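Hair Models and Junior Stylists Wanted

Ruddock Hair & Beauty
Home
Services
Journal
Work With Us

Posted February 25, 2024

We've been meaning to put this notice up since before the holidays, so thank you for being patient if you're one of the lovely people who asked at the front desk and were told "soon." Soon is finally here! Ruddock is looking for hair models for our spring cutting and colour program, and we're also hiring two junior stylists to work alongside our senior team. Both calls are on this page, so please read down to the one that suits you (or read the lot, if you've got a cup of tea on the go).

A little about us first. We're a neighbourhood salon with a soft spot for curls, short fringes and colour that grows out gracefully. We opened with a single basin and a borrowed dryer, and over the years we've grown into the shop next door and then up the stairs. Our clients range from kids having their first trim to people who have been coming to us so long that we've done their wedding hair, their daughters' wedding hair and, in one case, the dog's topknot for the photos. 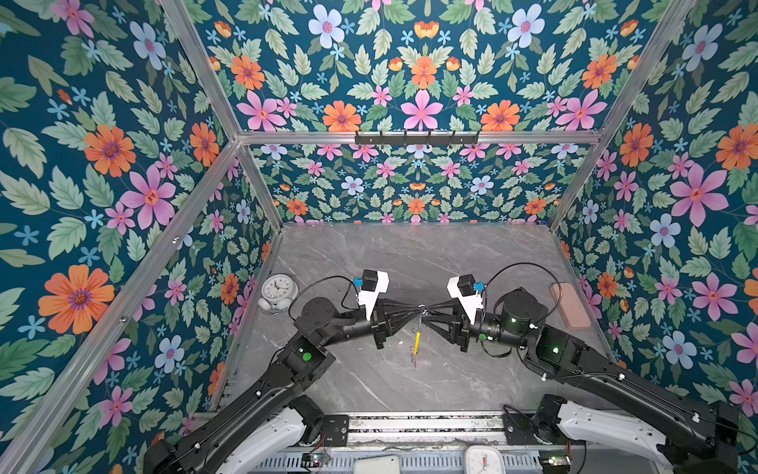 Floral wallpaper, with pink blooms on deep teal.

Call one: hair models

Twice a year we run a training program called Closness (yes, that's how it's spelled, and yes, we've been asked). It's where our newer stylists learn to work close to the head: pixie cuts, tapered napes, baby bangs, soft undercuts and all the fiddly bits behind the ears that make or break a short style. Mannequin heads will only take you so far. They don't have cowlicks, they don't have opinions, and they never tell you the neck strip is too tight.

We need 18 models for this round. You'll get a consultation, a wash, a cut and a blow-dry, all free of charge, and if you're chosen for a colour spot we'll cover the cost of the colour too. Everything is checked by a senior stylist before you leave the chair. Please do set aside a good long stretch of time, as our juniors are encouraged to go slowly and ask questions, and an appointment that would normally be done in under an hour can easily run to three.

You might be a good fit if:

You're happy to lose some length. We aren't looking for trims this time, sorry! Most of the looks finish somewhere between the ear and the collarbone.

You have any hair type at all. Fine, coily, wavy, thick as a broom, going grey, already grey. We'd especially love to hear from people with tight curls, who don't get asked often enough.

Your hair hasn't been coloured with box black or henna lately, if you're hoping for one of the colour spots. For cutting only, it doesn't matter a bit.

You can sit comfortably for a while. Tell us if you need breaks, a different chair or a quieter corner and we'll sort it out ahead of time.

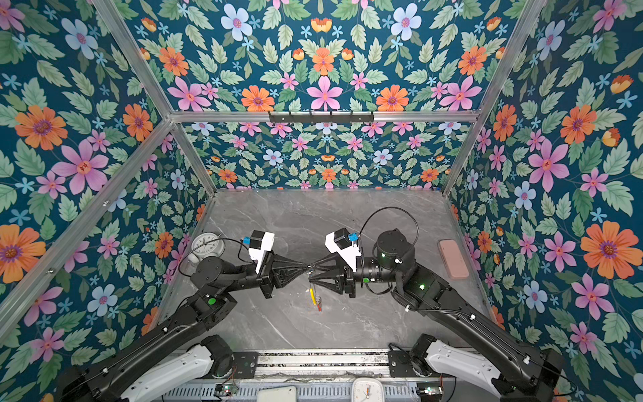
Close work over the marble-patterned top.

You'll need to be 18 or older, or bring a parent or guardian along to the consultation and the appointment. A skin test is required before any colour service, and it has to be done at least 2 days ahead. We can't bend on that one, even if you've been colouring your hair since high school and never had so much as an itch.

We do take before and after pictures for our training books. If you'd like to keep your face out of them, just say so on the form and we'll stick to the back and sides. It won't count against you.

Call two: junior stylists

We have room for two juniors, one full-time and one part-time, starting in September. You should have finished your schooling or be in the last stretch of an apprenticeship. We care much more about how you talk to people than about how many followers you have, and we've hired wonderful stylists who arrived knowing next to nothing about balayage and picked it up in a season.

Your days would be a mix of assisting at the basin, mixing colour, looking after your own small column of clients and sitting in on Closness evenings, which are paid. 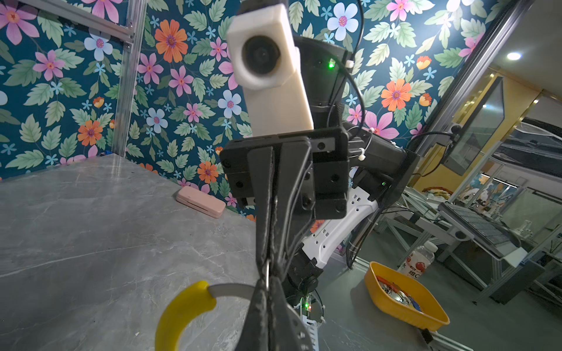 You'd also get a turn at the less glamorous things, like folding what feels like 80 towels before lunch and answering the phone while somebody waves at you from under a dryer. We all do it, seniors included, and there's a good playlist.

We stock Tident for our colour line and Hakis for styling, and full training is given on both, so please don't worry if you've learned on something different. You're welcome to bring your own shears and combs. If you haven't bought a proper pair yet, we have a starter set you can borrow for your first few months while you work out what feels right in your hand. Left-handers, we've got you covered as well!

What we offer:

An hourly wage from day one, plus commission once your column is up and running.

A yearly education allowance of $820, to spend on whatever course tickles your fancy.

Staff prices on products and services, including for one family member or friend.

Rosters posted well in advance, and a real lunch break with the door closed.

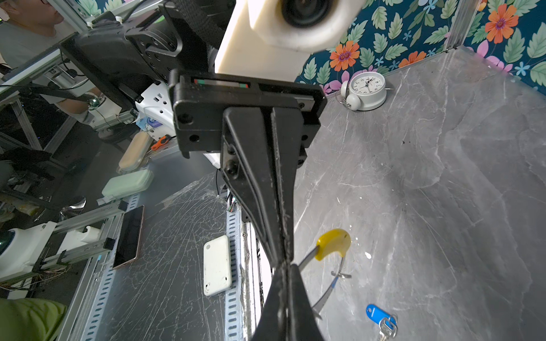
How to apply

For modelling, fill in the short form at the front desk or ask us to email you a copy. Include two recent photos of your hair in daylight, one from the front and one from the back, with no filter and no hat. A line or two on what you'd love (and what would make you cry in the car) is a huge help when we're matching you with a stylist.

For the junior positions, send us a resumé and a short letter. A few pictures of your work would be grand, and they don't need to be fancy. We'd sooner see an everyday bob on your auntie than a competition updo you didn't enjoy doing. Shortlisted applicants will be invited in for a paid trial shift, and we'll let everyone know either way, even if it takes us a little while to get through the pile.

Questions are welcome by phone or at the desk during opening hours. If the line is busy, leave a message with your name and the best time to reach you, and please say the number slowly. The dryers are loud on our end.

Back to Work With Us
Book an appointment
Gift cards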